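What Happens to a Comment After You Delete It

Moderation queues, hidden replies and the accounts that brands forget they own

By Bernice Adjei

Most companies that run a public social account have a rule for what gets posted. Far fewer have a rule for what gets removed. The omission shows up when a customer asks for a copy of a complaint that was left under a post in March and has since disappeared, and the marketing team has to work out whether the comment was deleted, hidden, filtered or withdrawn by its author.

Those are separate states. A deleted comment is gone from public view and, on most services, from the page owner's view as well. A hidden comment may remain visible to the person who wrote it. A filtered comment was caught by a keyword list before anyone read it. A withdrawn comment was removed by the writer, and the page owner may have no record beyond an email alert.

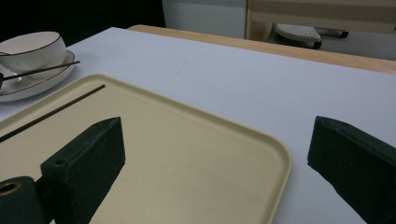
Page last updated: Thursday, 9:40 a.m.

Govby, a maker of kitchen storage, went through its own history last year. The company sells through its website and two marketplaces, and its social accounts had passed through the hands of three agencies. Onyekachi Ezeani, who took over the accounts, exported everything the platforms would give her and compared it with the log kept by the scheduling software.

The export held 2,468 comments marked as hidden. The log explained 200 of them. For the rest there was no user name, no reason code and no ticket number. Many had been caught by a keyword list written for a holiday giveaway and never switched off. The list included the word "broken," which had been added to hold back complaints about a faulty entry form. It then held back every complaint about a broken lid.

Ezeani's first step was to freeze the list. Her second was to sort the hidden comments by age and product. Comments with an order number went to customer service. Comments with abusive language stayed hidden, with a reason code added. The remainder were restored in batches, oldest first, so that the page would not send a burst of alerts to people who had written on the same day.
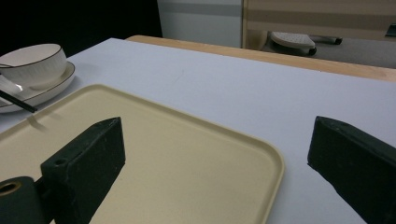 The batch size took some testing. Restoring a large group at once led the platform to treat the activity as automated, and the account was locked out of commenting until the next morning. Govby settled on 17 per batch with a pause between batches. The figure has no technical basis outside that account, and a different page would need its own test.

Access was the next problem. The account had administrators nobody at Govby could identify. One belonged to Claretti, an agency whose contract had ended. Another was a shared login used by a contest tool. Neither had posted anything, but both could hide comments, and the platform's activity record listed such actions under the page name only.

Separate named logins fix this going forward. They do nothing for the past. Where a record does not show who acted, the log entry should say "unknown" and give the date the entry was made. Filling in a likely name creates a record that looks better than the evidence behind it.

Keyword lists need an owner and an end date. A list written for a campaign should expire with the campaign. A permanent list should be short, limited to slurs, spam links and personal data, and tested against old comments before it goes live. The test is simple: run the list over a month of approved comments and read what it would have caught.

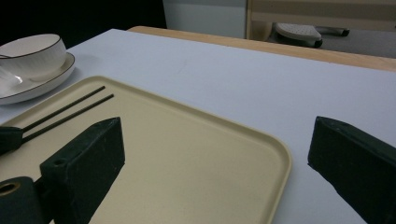
Tanko Oyelaran disagrees with the end-date rule. Spam wording comes back, he argues, and a list that expires on a Friday night leaves the page open until somebody returns to work. He would keep the lists running and require a weekly review of what they catch, with a second person reading a sample.

Both methods depend on staff time. A weekly review is easy to schedule and easy to skip. An end date needs no attention until it arrives, at which point it needs attention quickly. Kushwaha, which sells bicycle parts, uses a mix: spam terms stay on, campaign terms expire, and product words such as "cracked" or "leaking" may not be filtered at all. 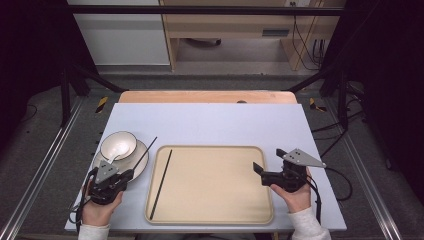 Two hand-held grippers and a chopstick on a beige tray.

Retention is less settled. Brindholm keeps a text copy of each hidden comment along with the time, the post it was attached to and the reason code. It does not keep the profile picture or the writer's other activity. Copies are cleared on a fixed schedule unless a complaint is open. Companies should check the platform's terms and local privacy law before they copy anything, and the schedule should be written down where the people doing the work can find it.

Govby now exports its hidden comments at the start of each month. The file goes to customer service first and marketing second.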